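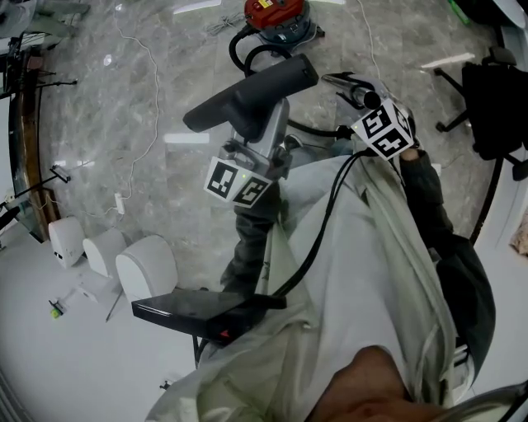 20 Jul 2020 - floor day at Wondonholm

Up too early, no breakfast except the end of the bread. Bus late. Key sticks in the bottom lock again, have to lift the door a bit and then turn. Must tell the office, keep forgetting.

Big room today. Red and grey vacuum came out, the canister one. I like it fine except the hose, which has a mind to go wherever you aren't. And cables. Cables all over that floor, gray one in a coil, thin white ones wandering off every which way. You can't vacuum over them and you can't really vacuum round them, so it's lift, push, drop, lift, push, drop. Back is not happy.

The marble shows everything too. Gray, so you'd think it would hide dust. No. Crumbs sit there like they were put out on purpose. Found a button near the platform, put it in my pocket, forgot it, probaly still there.

Lunch on the steps outside. Cheese, an apple, half of Loukia's rice thing (she put mint in it, very good, ask her how long for the rice). She wants to swap November weeks with me so she can go to her sister in Plerkiddale. Said yes before looking at the calendar. Should of looked.

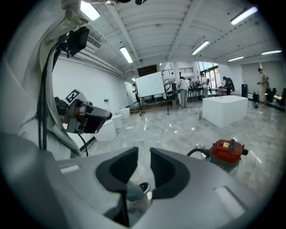
White walls, stools on the left, every light on

That yellow-green thing is stuck on the wall over the stools. Walked by it I don't know how many times. Didn't pick at it - last time I picked at something on a wall a piece of paint came with it. Vent grille up by the ceiling wants a wipe, needs the tall ladder, ladder is at the other building. Naturally.

Tubes make the room very bright, good for finding dust, bad for my head by four o'clock. Took 2 tablets. Ribbed ceiling I am leaving alone. Beams likewise. Put it on the list for whoever is tall.

Bill from Plinaneck came in the mail, 196 for floor pads and the blue cleaner. It was 143 last time! Same box, same pads. Will call them tomorrow, be polite, get nowhere. 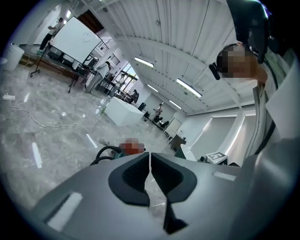
Photo: Loukia Nikolaidis

Whiteboard still out on its tripod. Legs stick out and I've caught my foot on them before, so I go wide now. Faint marks on the board, the kind plain cloth doesn't shift. Try the spray? Ask first if anyone needs what's on it.

Railing along the upper level still to do. Bars, so many bars, and each one has a front and a back. Wants a whole morning and a good radio. Dark wood by the wall looks ok from far off, will check close up with the lamp. White bin needs new liners, the 20 size, not the little ones I bought.

Fakir was in the yard when I got home, yelling for his dinner like a cat who never had one. Fed him. Fed me, eggs. Shoes off, feet up, phone on 4 percent, charger in the other bag.

Tomorrow: ladder, liners, call about bill, button.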